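Hultix 28 Paper Cups, Two Months In 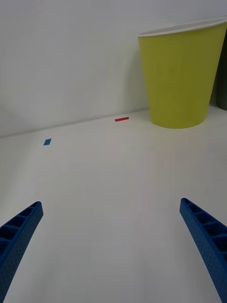 A yellow-green paper cup on a white table.

I buy the cups for our office kitchen and for the lunches we put on when people come in for training. For years that meant whatever the warehouse store had near the front. In November I ordered a case of the Hultix 28, mainly on price. A case is 1000 cups and ours came to $187 with shipping.

The cups are packed in long plastic sleeves. One sleeve near the bottom of the case had been crushed on one side and I threw out some of it. I wrote to Travivura, the shop I ordered from, and got a small credit the same afternoon. The carton itself is thin. If you plan to keep it on a garage floor, put the sleeves in a bin.

With coffee they do fine. I pour from a big pump pot and the side gets warm, but you can carry it down the hall without a sleeve. Kevin Huamán on our front desk drinks tea and leaves the bag in for most of the morning. His cups get a little soft at the bottom by lunch and have not leaked. Cold drinks are worse. Ice water left on a desk for two hours made the outside damp and left a ring. The Brolberg cups we had before held up better to ice, though they cost more and the rim was rough.

The rim is the best part of these. It is rolled evenly and stays round when you press a lid on. Lids are sold apart, and the listing does not say so until you scroll to the bottom. I tried the Hettiarachchi flat lids we already had and they fit tight. The domed ones popped off twice when I picked up the cup, so I would not trust those in a car.

Getting one cup off the stack takes some patience. They nest close and you often pull two. Gilberto Cuadros put a sleeve in the pull-down holder by the sink and that helped a bit, but the last few in the tube still stick together.

There is a slight paper smell when a sleeve is first opened. It goes away overnight if you leave the end open, and I never tasted it in the coffee.

I have not put them in a microwave. The carton says not to.

Four stars. I took one off for the ice water and the lid business. I will order another case when this one runs low, and keep a few sleeves of the Brolberg for summer.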